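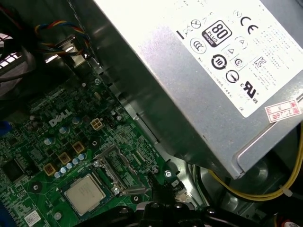 My project was about the little fortune-telling habits people keep in everyday life, and I picked tea leaves and coffee grounds because my aunties in Flikdale have done both for as long as I can remember. I spent June sitting in kitchens with a notebook, drinking far too much tea (no regrets!), and asking readers how they know what a shape means. Lovely Padilla, who taught me most of it, reckons any symbol only makes sense beside its neighbours. I kept thinking of the label on a computer power supply, with its 80 PLUS Bronze logo and its CE mark and all those small triangles and circles -- you have to have been taught what each one stands for, and most of us never were.

## What I did

I sat in on 67 readings, mostly in Flikdale and a handful over in Tusten. Mylene Manalastas let me come along to hers on the condition that I washed the cups, so I did. I wrote down each shape, where it was in the cup and what the reader said about it.

## What I found

Birds were the favourite by a mile, and they nearly always meant news. Near the rim it was coming soon, and down the bottom you'd be waiting a while. Snakes were trickier -- Mylene called them a jealous neighbour, while Lovely saw a change of job!

People mostly asked about money, travel and their kids. I only heard nine questions about love, which surprised me, but I suspect having a student in the corner scribbling away put them off a bit.

## What I'd change

I'd record the readings next time, because my handwriting was shocking by the third cup. I'd also like to go back and ask the people having their cups read what they remembered a month later.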